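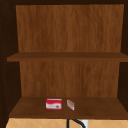 Wenceslao Cortés
Kitchens and interiors columnist, Briren Homes

I'd been promising myself a trip to the Brisent open day for years, and this August I finally got on the train to Cárdenas and went. The works opens its doors at nine, and by ten past there was already a queue for the coffee van (very good coffee, terrible cups).

Brisent makes worktops and fitted kitchens, and the tour starts at the wet end of the building, where the stone gets cut. You're given ear defenders and a pair of glasses that steam up the second you breathe out. The big saw runs under a constant stream of water and the noise goes right through your shoes! Our guide was Crisóforo Nava, who has been there 46 years and began by sweeping up. He had to shout most of his best stories and I missed the ending of at least one, which I'm still annoyed about.

What I liked most was the slab store. It's a long, cool shed with everything standing on end like books, and people go very quiet in there. A couple behind me had come to pick a piece for their own kitchen and were having one of those polite arguments, her wanting something plain, him wanting the busiest pattern in the building.
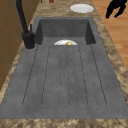 They were still at it when we moved on to polishing, and I'd have put money on her. Crisóforo's advice was to take a sample home and leave it by the kettle for a week, then look at it at breakfast and again at night with the lights on. I've given readers worse tips than that.

After polishing there's the joinery floor, much calmer, and it smells wonderful. Last year they sent out 1,341 kitchens from here, and each one gets a dry run of its doors and hinges before it's packed. I was allowed to hang a door. It took me four goes and it still wasn't straight.
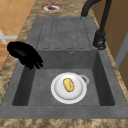
Dark grey sink with a ribbed drainboard, in a mottled brown and beige worktop.

Lunch was in the canteen, and it was rice and beans with a fried egg, served until half past one. I sat with a retired fitter who told me to always measure the walls myself and never trust the plans, and then drew me his own hallway on a napkin to prove it.

Practical bits, then. The tour is free but you do need to book, and there's a fair amount of standing. Wear shoes you don't mind getting dusty. Bus 3 stops by the gate, though the last one back leaves at ten to five and I only just caught it. The offcuts shop is round the back next to Bremik, the tile people, and it takes cash only. I came home with a chopping board that weighs more than my suitcase.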